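# Drirden hand gripper, kit for home builders

The Drirden is a two-finger gripper that you hold in your hand. We developed it in our shared workshop for people who want to try gripping tasks before they buy an arm. The linkage runs on brass rings, and the fingers close in parallel. Thin cloth was the hardest material for us, so we practiced on it the most.

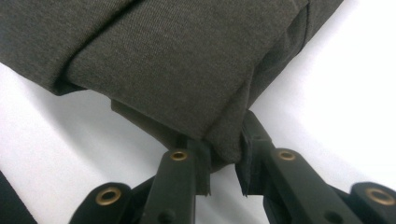
Please do the first closing slowly. If the fingers meet with a click, the linkage screws are too tight -- loosen each one by a quarter turn and try again. The kit has 3 spare pads, because the pads wear before anything else.

Soft fabric should be taken by a fold. A flat layer will slip away from the pads, also when they are new.

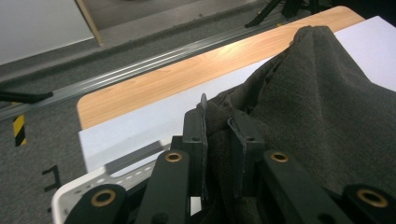 **Banafsheh Bahrami**
Design and assembly, Kunness workshop

Assembly takes one evening. You need a 3 mm hex key and a small file for the printed edges. Sepehr Rahimi checks every set of fingers before packing, but some roughness from printing stays.
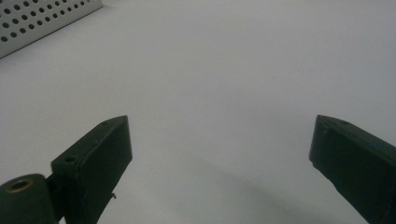 With the jaws fully open, look if both tips stand at the same height. A small difference is corrected at the lower pivot.

Part number: 941
Ships in: 7 working days
Not included: hex key, file, arm adapter (ask us -- we make it in small batches since January)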